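From: Tibor Szalai
To: tindeck-dev
Date: December 4, 2022
Subject: Re: [tindeck-dev] pose tracker drifts over plain tables

Szabolcs Kiss wrote:
> Tracking is fine over the Pliltard bench but slides
> sideways over bare wood. Is it the feature threshold?
> I have it at 33, the default.

Partly. The detector wants corners, and wood grain is mostly long lines. A point can slip along a line and still match well.
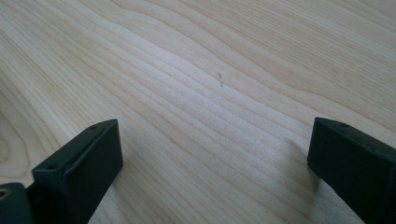 Szabolcs added off-list that lowering the threshold to 15 gave him more points but made the drift worse, and he wondered whether the fingers were being tracked too.

They could be. The screw holes in the finger tops make good corners, and they move with the camera, so the solver reads them as no motion. Please turn the finger mask on before changing anything else. 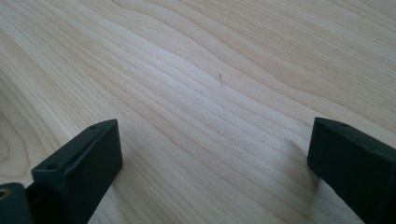 The matcher in the June release scores each patch by its weaker gradient direction, so straight grain is dropped and real corners stay. The small dark mark out beyond the fingertips is the sort of point it should keep, and the wavy bands further up may give a few more. One mark won't fix a pose – the solver needs at least 4 points, well spread.

Patch is on the surelwood branch. I have not tried it with the Somogyi lens model.

Tibor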